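# Wanted: two or three people to help finish the RAM arm (shared workshop, evenings)

Posted 2019-01-26 - still open if you're reading it
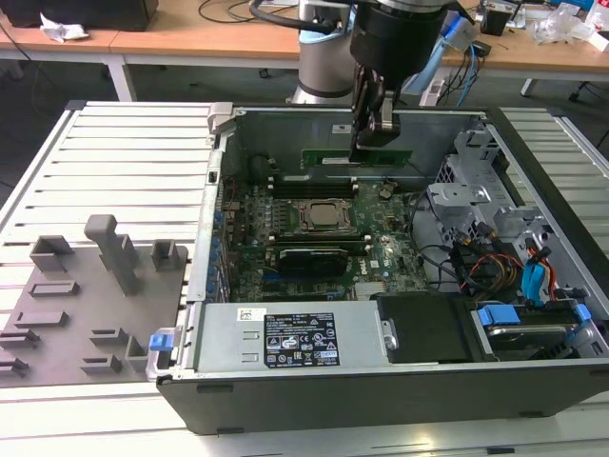 The Pascu build needs more hands. We are two brothers, Igor and Tadeusz Żak, with a bench at the Setetti workshop and a silver-gray arm that we want to take old desktops apart and put them back together, memory first. We got a lot done up to Christmas and then real jobs got in the way. The test machine is a Dell tower laid on its side with the side panel off, so the gripper comes straight down on the board. Black parallel jaws, dark metal fingers, one green module held flat over the slots. That part of the job, the last inch above the slot, is where most of our evenings go and where we want help. The gray plate to the left of the tower is the fixture, tall T post and slotted blocks and so on, and it needs somebody who likes fixtures more than we do.

Not a paid job. Read that twice please, we had some confused emails in the fall. You get bench access, a key after a month, parts money within reason, your name on the write-up.

## What works

- arm homes itself, moves where told, stops when told
- gripper opens and closes to a set width
- picks a module off the fixture if the module was put there properly
- carries it to the case and stops over the slots
- log file of every run (messy)

## What doesnt

- turning the module upright for the slot. Works on a bare board on the bench, gets ugly inside a case with cables in it
- pushing down. Too soft and it sits there, too hard and the whole board flexes. We have no force sensing worth the name, only motor current, and the current reading is noisy
- slot latches. Right now a human opens them first
- finding the slots. Positions are typed in by hand, so if the tower gets bumped a quarter inch we start over
- the cable along the arm. Loops over the top, snags on one particular wrist move, Igor has a fix in mind and has had it in mind since September

## Who we want

**1. Software / motion person.** Python, and not scared of other peoples Python. The control code is called Grisier. It began as one file and it is now a lot of files that all import each other. You'd own the insert move start to finish. If you've done any force or compliance stuff at all, even on a 3D printer or a CNC, write to us.

**2. Fixture and mechanical person.** Redo the plate. It should hold modules upright as well as flat and let go cleanly. Also a proper way to clamp a tower to the slatted bench - we want to drop any case in and have it land in the same spot. There is a printer and a small mill at Setetti, you need the mill induction before you touch the mill, no exceptions, Tadeusz can sign you up.

**3. Vision person (maybe).** Only if you really want it. Find the slots from a camera, find the notch on the module, tell us which way round it goes. Classic methods fine, doesn't have to be fancy. If no one applies we'll bolt down the tower and live with it.

No degree needed for any of these. Students fine if over 18 (workshop rule). Beginners ok for number 2 if you can use calipers and will show up.

## Time

Two evenings a week is what we do ourselves. One is enough. We'd like you to stick around until the goal is met, and the goal is 100 inserts in a row into the same board with no hand touching anything. Best so far is not close. Every insert gets checked by powering up and reading the memory, a click doesn't count.

After that: hard drives, then the CPU if we feel brave. Not part of this ad.

## Money and parts

Parts budget is $700 through the spring, out of our own pockets plus a bit from the workshop. Already spoken for: replacement fingers, a load cell and amp, connectors. The rest is open, make a case for what you want. Keep receipts. Anything bought from the budget stays with the build, anything you bring is yours and goes home with you, put tape on it with your name.

We have a stack of dead and half dead towers from when Badisell cleared out their office. Break as many boards as you need.

## Bench rules, short

- tower unplugged while the arm is moving, power supply switch off too
- wrist strap when you handle modules
- one person on the stop button, that person does nothing else
- hands out of the case when motors are on. Igor has the scar
- write in the log even if the run was bad, esspecially if it was bad
- tie your hair back, no lanyards

## How to apply

Leave a note in box 707 by the Setetti front desk or use the message form on the workshop page, subject "Pascu arm". Tell us:

- which of the three
- something you made, link or photo, can be unfinished
- which evenings you're free
- any allergy to cats, Tadeusz's jacket is mostly cat

No resume needed. We'll answer everybody but it might take a week. Then you come by, we run the arm for you, you try a couple of inserts by hand to see what the machine is up against, and we talk. Takes an hour.

Parking is round the back, ring the lower bell, the upper one is dead.

Igor + Tadeusz

P.S. If you have spare DDR3 sticks, working or not, we'll take them even if you dont want to join. Same box.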